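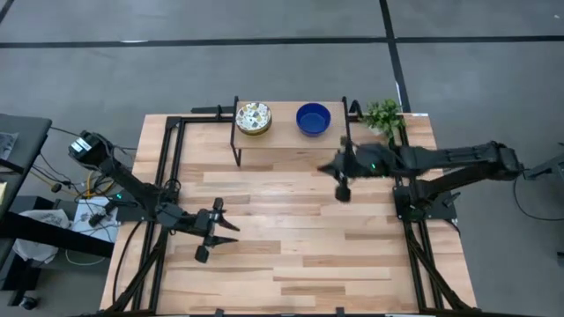
Two of the bowls, up on the little shelf at the back of the table.

Part-time kitchen and front-of-house help wanted, Clararden

Posted Dec 27, 2019 by Mared Mostyn

Hello! I run the Clararden, a small soup and bread place on the main street in Allinden, and I'm after someone to join us for 18 hours a week. It's mostly lunches, with the odd evening when we do a supper (the November one was a scream, we ran out of dumplings before the second lot of people had even taken their coats off).

You'd be working with me and Danuta Kubiak, who does the baking and has been here longer than the oven. Witold Olszewski brings the veg in the mornings and will talk to you about leeks if you let him. I do let him, I like leeks.

What you'd be doing: chopping, stirring, taking orders, carrying things to tables, a fair bit of washing up. We all wash up, me included. On a busy day we send out 80 bowls of soup and it does get hot and loud back there, so please only apply if you can put up with that and with my radio.

You don't need a certificate or years in kitchens. I'd love it if you'd worked with customers before, but I started out in a shoe shop myself, so a shop or a bar or a school canteen is fine. You do need to be 18 or over for the evening suppers. If you speak some Polish, lovely, lots of our regulars do. If you don't, you'll pick up the names of the soups pretty fast!

Pay is above minimum wage and we can talk about exactly how much when you come in. Tips get split evenly at the end of each week. You get your lunch, and whatever bread is left over goes home with whoever wants it.

To apply, write me a few lines about yourself and tell me what you like to eat. A CV is fine too, but I read the few lines first. Drop it through the door, or hand it to Damian Kwiatkowski at the counter if I'm out. Everyone I like the sound of gets asked in for a paid trial of 2 hours, and then we sit down with a bowl of something and have a chat.

Buses stop just across the road, and there's somewhere round the back to lock a bike.

Mared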